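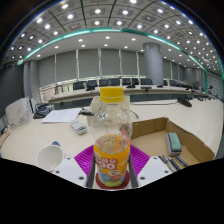 Wanted: part-time newsletter editor, Wilten Neighbourhood Centre

The Wilten Wanderer goes to 1,106 letterboxes 4 times a year, and at least a few of those households read it before lining the budgie cage. Our editor is moving to Ostton to be nearer the grandkids, so we need another one.

You'll chase late copy, trim the bowls report to 400 words (it arrives at whatever length it likes) and decline poems kindly. A good eye for apostrophes is essential. Layout experience would be nice – we use a program older than some of our contributors.

The pay is $380 an issue, plus tea. Hours are flexible, apart from the week before printing, when they aren't. The next issue is January.

Send a one-page letter and something you've written to Trinh Tăng at the front desk by 25 June 2021. Please don't send a poem.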